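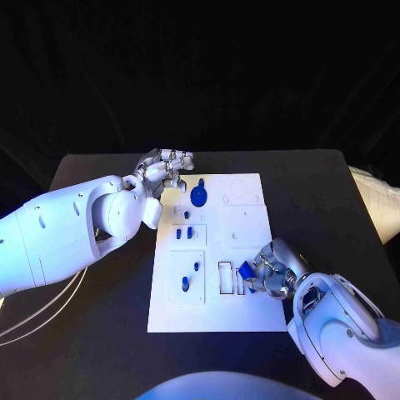

Vol. 6, n.º 2

Mão robótica multidedos

Uma mão robótica multidedos é um efetuador terminal com vários dedos articulados, montado na ponta de um braço, e quem me conhece já sabe que eu podia ficar a tarde inteira falando disso! Neste verbete vou tratar sobretudo de como ela se compara com a pinça comum, de dois dedos paralelos, porque é essa a pergunta que mais chega aqui à redação (e porque passei boa parte de dezembro mexendo com as duas).

Princípio de funcionamento

Na pinça paralela a coisa é simples: duas garras, um movimento, abre e fecha. Na mão multidedos cada dedo tem os seus elos e as suas juntas, e muitas vezes há um polegar que se opõe aos outros. Alguns modelos põem um motor em cada junta; outros, chamados subatuados, usam menos motores do que juntas e deixam que o próprio contato com a peça termine de acomodar os dedos. Eu tenho um fraco pelos subatuados, confesso, mas para encaixe fino eles me dão trabalho: o dedo cede um pouquinho e lá se vai o ângulo da peça.

O painel de tarefas

O jeito mais comum de comparar mãos é o painel de tarefas, uma placa com pinos, botões giratórios e encaixes de vários formatos. O que uso é branco com as peças em azul, e gosto muito desse contraste, porque a câmera da cabeça separa uma coisa da outra sem drama. Tem pino curto, pino alto, um botão redondo e largo em forma de disco, e os encaixes retangulares estreitos, que são os meus favoritos e também os que mais me fazem perder a paciência. Segurar a pecinha azul na ponta dos dedos é fácil. Chegar ao encaixe com ela inclinada do jeito certo é outra conversa!

Comparação com a pinça

Na série que fiz com Guoqing Mao, no laboratório da Conthorpe, cada efetuador teve 70 tentativas no encaixe retangular. Usamos a pinça Gronitz e a mão Hoshino, com o mesmo controlador Umby nos dois casos (trocar de controlador no meio estraga qualquer comparação, já caí nessa). A pinça foi mais rápida, cerca de 5 segundos a menos por encaixe. A mão, em compensação, se saiu melhor quando a peça começava torta, pois dá para corrigir a inclinação com os dedos, sem mover o braço todo. No botão giratório a vantagem dela foi ainda mais clara. O Guoqing continua preferindo a pinça e temos discutido isso no almoço desde então.

Limitações

Mais juntas significam mais calibração, mais parafusos para reapertar e mais cabo para arrumar. A ponta dos dedos também tapa a vista: com a câmera no alto, a mão cobre parte do encaixe bem na hora em que eu mais queria enxergar. Uma câmera no punho ajuda bastante, embora acrescente peso justamente onde ele incomoda.

Ver também: pinça paralela; controle de força; subatuação; calibração mão-olho.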